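Cenis Garment Rail
Single-bar clothes rack with wooden hangers 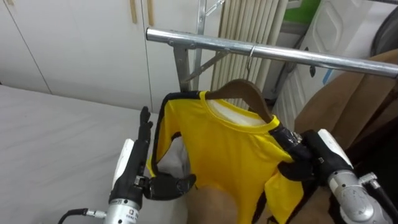
Yellow T-shirt with black piping on a brown wooden hanger, silver metal rail.

Product overview

The Cenis Garment Rail is a freestanding clothes rack with one straight horizontal bar. It is meant for shirts, jackets, dresses and other everyday clothing that you want to keep on hangers. People use it in bedrooms without a closet, in laundry rooms, in hallways, and in small shops and stockrooms.

The rail is metal with a silver finish. The surface is smooth, and hangers slide along it without catching. The bar is round and takes any hanger with a standard open hook.

Each rack comes with a starter set of Jarkari wooden hangers in brown. More hangers can be ordered separately in packs of 13.

What is in the box

Horizontal rail
2 uprights
2 base feet
Cross brace
Bolts and hex key
5 Jarkari wooden hangers, brown
Printed assembly sheet

Assembly

No power tools are needed. Fit the uprights to the feet first and tighten the bolts by hand. Add the cross brace, then set the rail on top and push it down until it sits flat in both sockets. Go around once more with the hex key when the rack is standing upright on a level floor.

Leave a gap behind the rack so that sleeves do not rub against the wall. On thick carpet, check the bolts again after the first week of use.

The rail lifts out of its sockets for storage. The uprights can stay attached to the feet or be taken down separately.

About the hangers

Jarkari hangers are made of wood with a brown finish and a metal swivel hook. They hold the shoulders of a garment better than thin wire hangers and leave fewer marks in soft knits.

T-shirts should go on from the bottom hem. Pass the hanger up through the body of the shirt and bring the hook out through the neck, then settle one shoulder at a time. Pushing a hanger down through the collar stretches the ribbing, and on a shirt with a narrow neck the damage shows quickly. To take the shirt off, free one shoulder, slide it inward, and let the rest drop.

Shirts with piping or other trim along the shoulder should be lined up so the trim follows the top edge of the hanger. If the seam sits too far forward, the sleeve on that side will twist.

Coats and heavy knitwear are better on the wider Fumer hanger, sold separately.

Care

Wipe the rail with a soft dry cloth. A damp cloth with a little dish soap will remove fingerprints. Dry it afterward. Do not use scouring pads or bleach on the silver finish.

Keep the wooden hangers away from dripping laundry. The rack can be used for airing clothes that are nearly dry, but wet items should go on a drying rack. Water that sits on the hangers can lift the finish and stain light fabric.

Options and related items

Jarkari wooden hanger, brown, pack of 13
Fumer wide hanger for coats
Fumer clip hanger for pants and skirts
Østergaard shoe shelf, fits between the base feet
Østergaard dust cover, cotton, zip front
Replacement bolt set

The Østergaard cover fits over the full rack and reaches the floor. Put it on after the clothes are hung, with the zipper facing the room. It can be machine washed on a cold cycle.

Questions from customers

Can I use my own hangers?
Yes. Plastic, wire, wood and padded hangers all fit.

Does the rail turn?
No. Once it is seated in the sockets it stays in place.

Can two racks be joined?
There is no connector. Two racks can stand end to end, but each needs its own feet.

Are casters available?
They are not available for this model. To move the rack, take the clothes off and lift it by both uprights.

Is it suitable for outdoor use?
No. The finish and the hangers are for indoor use only.

Ordering and returns

Racks ship flat in a single carton. Hangers ordered in packs may arrive in a separate parcel. Unused items can be returned in the original packaging. If a part is missing or damaged, send us the item name from the assembly sheet and we will ship a replacement.

Shops ordering hangers in quantity can ask for a trade price. The largest single order we take through the web store is 2,000 pieces.

Page updated 17/04/2022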